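Workshop Gallery: The Firnar Arm Comes Together

The Firnar arm started in April as a pile of black brackets, a bag of servos and a lot of optimism, and it has been eating our evenings at the Avville shared workshop ever since. It's a tabletop arm with one job to learn first: pick up a block, carry it over to a bin, let go. We wanted something we could build with hand tools and a borrowed printer, fix on a weeknight and explain to anybody who wandered past the bench. It's getting there, and we're having a great time!

The frame is our second go. Version one, which we called Pavau, wobbled so badly at full reach that the fingers would close next to a block and come up proudly holding air. Firnar is stiffer, shorter in the forearm and much easier to wire (well, easier to rewire, which is what you end up doing). The control code lives in a folder called Chauke and is a mess, but it's our mess, and it has reached 2745 lines.
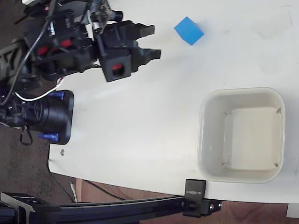

Arm, blue cube, bin. The base is held down with two blue clamps, so we can shift the whole thing along the table whenever we change our minds about the layout. The fingers have stepped tips, and the square black housing hangs just below them.

Mine did the same wobble until I stopped blaming the motors and checked the table, one reader, Oakbench, wrote in after our last update. It was the table legs the whole time. Put a level on it before you touch the code!

We did, and the table was out by more than we'd like to admit. A folded piece of rubber mat under one leg fixed it in a minute, after two evenings of fiddling with gains. Thank you, Oakbench!

Since then we've been logging every try. The best night so far was 264 attempts, with the longest clean streak at 13 in a row, and there was a fair bit of yelling when number 13 dropped in (sorry to the pottery people next door). Misses tend to come when the cube lands at an angle, so next up is teaching the wrist to turn before the fingers close. After that, we'd love to try soft things. Socks, maybe.

The parts list and the wiring notes will go up once we've tidied them. Come by on open night if you want to drive it yourself, it's a blast.

Filed under: Builds in Progress, Robots, Bench Projects

3 comments

tinwhistle: What are you using for grip on the fingertips? I went through every kind of tape in the house and ended up with bicycle inner tube.

marlo_b: Socks are harder than you think. Good luck, and please post the failures too!

Kestrel Lane: Would love to see the wiring notes even if they're untidy. Mine are on the back of a pizza box.

Contact the workshop | © Avville Shared Workshop | Back to top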